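Lining paper, second attempt

2026-04-13

I said in the last post that I would line the big drawers in the back room once the paint had hardened. The paint is fine now. The paper took me two goes.

The first lot was from a roll, and I don't recommend it for anything deep. It had been wound so tightly that it sprang back up every time I let go of a corner. I weighted it overnight with cookbooks and it still curled at the front, so the drawer caught on it whenever I pushed it shut. I took it all out again and used it to wrap glasses.

For the second go I bought flat sheets from Josau, the heavy white ones. They cost more and you have to carry them home flat, which meant a slow walk and a lot of apologising on the bus. The drawers measure 460 mm from front to back inside. I cut the sheets to 443, because there is a wooden strip along the back that I didn't want the paper riding up over. If you are doing this yourself, measure the inside and then measure it again at the other end. One of mine was 7 mm narrower on the left.

Big sheets are awkward to move about. They bend under their own weight and a crease won't come out again, so it's worth taking hold with both hands and keeping the thing up off the floor until you know where it is going.
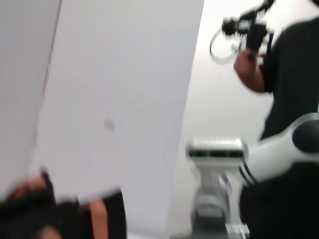 Maëlys Deschamps thinks I should have skipped paper altogether and painted the insides, as she did with hers, and that I'll be replacing the sheets by July. She may be right about the kitchen ones. I don't want paint in a drawer that holds tablecloths, though – it smells for weeks and things stick to it in warm weather.

For cutting I used a long steel rule and a new blade, with an old cork mat underneath. Several light strokes work better than one hard one. I marked everything in pencil on the side that goes face down. Small smudges will rub off with a clean eraser if you leave them alone until the end and don't go at them with a damp cloth, as I did on the first sheet.

No glue. A strip of double-sided tape at the front edge is enough, and it peels off when you want to change the paper.

The offcuts are in the hall cupboard. The bottom drawer still sticks, but that is the runner.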